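Preparar uma equipa para a automatização de uma célula de trabalho: procedimento em simulação

Centro de Formação Testent - Guias de apoio às chefias operacionais
Última revisão: 2020-01-16

O presente guia destina-se aos responsáveis de turno, aos técnicos de manutenção e aos representantes dos trabalhadores das unidades de Kalby e Drellbridge. Estabelece o modo de utilização do ambiente de simulação antes da entrada em serviço de um braço robótico e as alterações que essa entrada implica nas funções de cada posto. Não substitui o manual do fabricante nem a avaliação de riscos da unidade.

Antes de começar

Deverão estar disponíveis os seguintes elementos:

- a ficha de descrição do posto, assinada pela chefia e por quem nele trabalha;
- o plano de turnos do trimestre em curso;
- o acesso ao simulador, pedido com antecedência ao serviço de Mei Boateng;
- o registo de observações em branco (modelo 517).

A sessão de simulação dura, em regra, uma manhã. Recomenda-se a presença de pelo menos dois operadores do posto em causa, em horário de trabalho e sem perda de prémios ou subsídios.

Passo 1. Descrever a tarefa tal como é feita

A ficha do posto regista a tarefa prescrita. O operador conhece a tarefa real, incluindo as correções que faz sem as anotar: a peça que chega rodada, o tabuleiro que obriga a mudar de mão, a pausa para confirmar uma etiqueta. Estas correções devem ser escritas antes de se abrir o simulador. Na unidade de Kalby, a primeira recolha deste género reuniu 529 observações, muitas das quais não constavam de qualquer instrução de trabalho.

Passo 2. Abrir a cena de treino e verificar as vistas

A cena base reproduz uma superfície de trabalho azul-clara, colocada diante de um fundo de paisagem. O fundo não tem função na tarefa e pode ser mantido. O formador deve percorrer as vistas disponíveis e mostrar aos participantes que, a curta distância, o próprio braço pode ocupar a maior parte do que se vê.

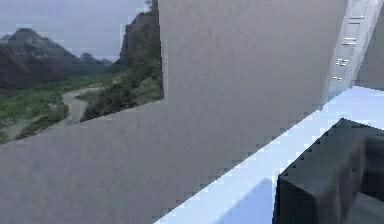
A verificação das vistas é feita em conjunto com os operadores, e não apenas pelo técnico de programação. Quem trabalhou no posto identifica depressa os pontos em que precisa de ver a peça e aqueles em que lhe basta ouvir ou sentir o encaixe. Cada ponto deve ser anotado no modelo 517 com indicação da fase da tarefa, da vista utilizada e do que ficou tapado.

Passo 3. Executar os ciclos de ensaio

1. Iniciar com a velocidade reduzida definida pelo formador.
2. Executar nove ciclos consecutivos sem intervenção.
3. Interromper e recolher os comentários dos operadores, por escrito, antes dos comentários técnicos.
4. Introduzir uma perturbação de cada vez: peça deslocada, peça em falta, pedido de paragem.
5. Repetir os ciclos e comparar os registos.

A ordem indicada no ponto 3 deve ser respeitada. Nas primeiras sessões em Drellbridge, os comentários técnicos eram apresentados em primeiro lugar e os operadores limitavam-se a confirmá-los. Desmond Crenshaw, responsável de produção da unidade, pediu a inversão da ordem em fevereiro do ano anterior, e o número de situações assinaladas aumentou logo na sessão seguinte.

Passo 4. Identificar as situações de vista obstruída

Uma vista obstruída não é, por si só, uma falha. Torna-se um problema quando o operador tem de decidir com base nela - por exemplo, autorizar a retoma depois de uma paragem. Para cada situação deste tipo, a equipa deve responder por escrito a três perguntas: que informação falta, quem a pode obter e quanto tempo é razoável esperar por ela.

Na vista seguinte, a face cinzenta do braço cobre grande parte do campo e, sobre a superfície azul, vê-se uma sombra sem que apareça o objeto que a projeta. Um operador colocado perante esta vista não deve autorizar a retoma. Deve pedir outra vista ou declarar a célula em espera.
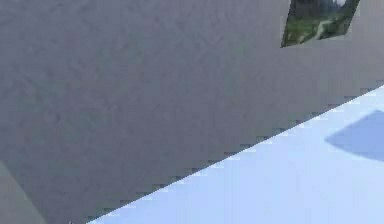 Passo 5. Rever as funções de cada posto

Concluídos os ensaios, a chefia elabora a proposta de redistribuição de tarefas. A proposta deve indicar expressamente:

- as tarefas que passam para o braço;
- as tarefas que permanecem com o operador;
- as tarefas novas, em especial a vigilância, a reposição de material e a decisão de retoma;
- a formação necessária para cada tarefa nova e o respetivo calendário.

A vigilância é trabalho e deve constar do plano de turnos com tempo próprio. Não é admissível atribuir a um mesmo operador a vigilância de duas células enquanto não estiverem concluídos 1152 ciclos em serviço acompanhado. Este limite foi acordado com os representantes dos trabalhadores e aplica-se às duas unidades.

Passo 6. Comunicar as alterações

A comunicação é feita pela chefia direta, presencialmente e a todos os turnos, incluindo o da noite. O documento entregue deve identificar a pessoa a quem se dirigem as dúvidas e o prazo de resposta. Os operadores cujo posto seja alterado de forma substancial têm direito a uma entrevista individual, na qual podem fazer-se acompanhar.

Arquivo e contactos

Os modelos preenchidos são guardados no arquivo Okafor, na pasta da unidade respetiva, e ficam acessíveis a quem participou na sessão. Os pedidos de correção devem ser dirigidos ao serviço de Mei Boateng, com indicação da unidade e do número da sessão.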